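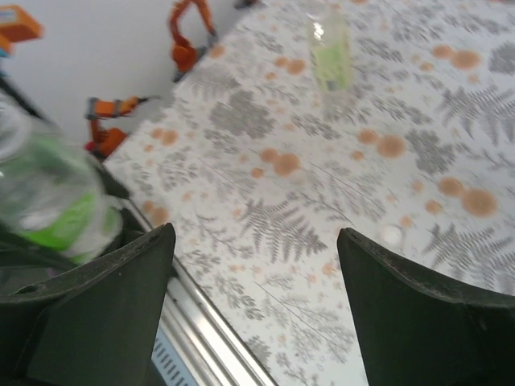
FOR IMMEDIATE RELEASE

7/30/25

Solanki review: Pluvura gripper kit picks up bottles, falls well short of "ready on arrival"

Buyers of small robot arms should wait before paying for the Pluvura training service, testing group says

BOSHAM - Solanki, an independent testing group that reviews automation equipment for small shops and schools, today released its review of Pluvura, a gripper and training package sold by Trornidlow. The group's advice is to hold off on the full package. The hardware may be worth a look for buyers who already know what they are doing. The service sold alongside it is harder to recommend at the current price, and the sales page makes claims that our testers could not match.

Pluvura comes in two parts. The first is a two-finger gripper with a small camera mounted behind it, built to bolt onto a tabletop arm. The second is a paid service in which the customer records the arm doing a job by hand control, uploads the recordings, and gets back a trained control program. Trornidlow advertises the pair as "ready on arrival" for sorting and clearing light household items.

Solanki paid the list price for the kit and signed up for the service under an ordinary customer account. Trornidlow did not supply equipment, money or staff time for the review.

What was tested

The main job was a plain one: take hold of a plastic drink bottle, upright or on its side, and move it to a marked spot without dropping it or knocking over anything else. Trornidlow lists bottle handling as a supported task. Clear bottles are also the kind of thing a customer would try first, and they are hard for cameras to deal with, so the test seemed both fair and useful.

Testers ran the job 600 times over 9 weeks, using the program returned by the service and the settings it arrived with. The arm finished 233 of those runs. Every attempt was counted, including the ones where the software stopped and asked for help. A version of the sales page saved in January counted only runs in which the gripper had already touched the object, which leaves out a good share of the failures we recorded.

"If the arm waves over the top of a bottle and closes on air, a customer is going to call that a miss," said Shewit Jemal, who led the testing. "The company's way of counting would have thrown it away. I understand why they like it. I wouldn't buy anything on the strength of it."

Upright bottles with a colored label did best. Bottles lying down did worse, and did worse again when the long side pointed toward the gripper. Patterned table covers caused trouble that plain ones did not. Trornidlow's manual says the system "adapts to any work surface." Our log shows the same program, with the same bottle, doing noticeably worse after a printed cover went on the table. Retraining with new recordings brought back some of the loss, and retraining costs extra.

The gripper itself

The fingers are the best part of the package. They hold their shape, they are easy to swap, and they closed evenly from the first day of testing to the last. Scuffing on contact surfaces is normal wear for this kind of work and we did not mark the kit down for it. Buyers should know that replacement fingers are sold only in pairs.

Mounting took most of an afternoon. The instructions assume one model of arm and say very little about any other, although the product page shows a long list of "compatible" models. Two of the bolts supplied were too short for the adapter plate. Trornidlow's help desk sent the right ones promptly, and the person who answered plainly knew the problem already. It is fair to ask why the short bolts are still going in the box.

The wrist camera has a close view of whatever is between the fingers, and that is where it earns its keep. It is much less help when the arm is swinging quickly, when nearby objects blur. The service does not warn customers to slow down their recordings. Our testers worked that out alone, and their second batch of recordings gave better results than the first.

The training service

This is where the review turns from mixed to poor. Trornidlow promises a trained program in 3 days. None of ours came back that soon. The longest wait ended with a message saying the upload had failed a quality check, with no word on which recordings were at fault or what was wrong with them. The same files were accepted when we sent them in again unchanged.

Customers also cannot download the finished program. It runs only while the account is paid up, and it needs a network connection to start. The terms allow Trornidlow to keep customer recordings and use them to improve its products. There is a way to opt out, but it takes a written request, and ours had not been answered when testing closed.

"I went in hoping to like it," said Ankit Pal, who handles purchasing reviews at Solanki. "The gripper is decent and the price of the gripper is decent. Then you read the service terms and you're renting back your own work. A school with one arm and one teacher should think hard about that before signing."

Trornidlow's response

Solanki sent its findings to Trornidlow before publication. In a written reply, the company said that a software update now in progress will improve results with clear objects, and that turnaround times were affected by heavy demand. It disputed our counting method and said that attempts without contact "do not reflect gripper performance." It gave no release date for the update and did not say how many customers are waiting. We will run the bottle test again if the update ships, on the same table and with the same rules.

Recommendation

Buyers with some robot experience and their own training software can consider the gripper alone. Everyone else should ask Trornidlow for a trial of the service using their own objects on their own table, and should ask for every attempt to be counted. A short video of a good run, ours or anyone's, tells a buyer very little about the next run.

The full review, with the run log and the settings used, is available free from Solanki on request. Printed copies can be picked up at the Bosham office.

About Solanki

Solanki tests and reviews automation equipment for small buyers. It buys the products it reviews and takes no advertising from the companies that make them.

Press contact: Ankit Pal, Solanki, Bosham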